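The Night Ferry to Flustport

The ferry for Flustport left Kemeys at 11 in the evening, and Anel was the last to come on board. He carried one suitcase and the letter from his aunt, which he had read so many times that the paper was soft like cloth.

In the salon an old woman was peeling an orange. She looked at his shoes, then at his face.

"You are going for the house," she said.

"How do you know this?"

"You have the ears of your grandfather. He owed me 100 crowns."

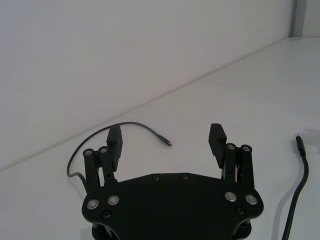
Biljana Softić

Anel did not know what to answer. He took out his wallet, but she pushed his hand away and gave him half of the orange.

"He paid me back with a goat," she said. "It was a bad goat, but I loved her."

They ate without speaking. Outside, the lights of Kemeys became small and went behind the hill. He wanted to ask if the roof of the house was still good, and if somebody had cut the pear tree. The woman had already closed her eyes.

At eight in the morning the horn woke him. Her seat was free, and on his suitcase lay a key he had never seen before.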